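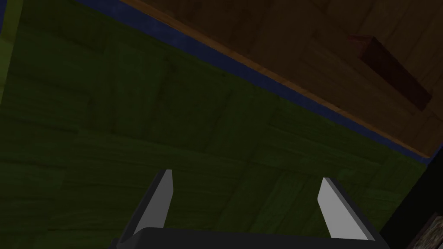
Skallbridge Outreach Alarm, model 54

Personal alarm and check-in unit for street outreach teams, night shelters and people sleeping rough

Product code: SK-54
Supplied by: Drivex
Data sheet revised: 4/4/12

The Skallbridge 54 is a body-worn alarm with a two-way voice channel. It is issued in two versions. The staff version is for outreach workers on foot patrol and is paired with a shift rota. The resident version is issued by a shelter or day centre to a person with no fixed address and does not require a home address, a bank account or a telephone contract to register.

Operation

Pressing and holding the side key for 2 seconds opens a call to the monitoring desk. The siren is off by default. It can be switched on per unit by the administrator, but on the resident version we advise leaving it off, as a silent call is less likely to provoke an attacker at close range. A second press does not cancel the call. Cancellation is by spoken code only.

If a check-in is missed on the staff version, the desk calls the unit, then the shift lead, then the police control room. The interval is set by the administrator. The resident version has no timed check-in unless the holder asks for one in writing.

Location

Position is sent only while a call is open. It is not logged between calls. Records of calls are kept for 14 days and then deleted, unless the holder or the police ask for them to be held. Shelter staff cannot look up the position of a resident unit.

Specification

Weight: 57 g
Standby: 14 days
Charging: two-pin cradle or multi-bay rack
Fixing: lanyard with breakaway link, or belt clip
Casing: sealed, no external screws
Display: none
Indicator: single lamp, can be disabled

The lanyard must not be replaced with cord or chain. Units returned with a knotted or altered lanyard will be refitted at the customer's cost.

Supplied with each unit

Lanyard, belt clip, charging cradle, holder's card with spoken code (sealed), administrator's sheet. The holder's card is printed in large type. Mains adaptors are ordered separately. The rack is not compatible with the earlier Getier cradle.

Limits of use

The unit needs mobile coverage and will not open a call from most underpasses, basements or underground car parks. It does not detect falls. It is not a substitute for working in pairs, and the staff version should not be used to justify lone patrols after dark.

Lost or stolen units

Report by telephone with the unit number. The unit is blocked the same day. No charge is made to the holder of a resident unit.

Contacts

Orders and hire: Fabian Bühler
Technical queries: Urs Sutter
Administrator training (next course in June): Lorenz Wallner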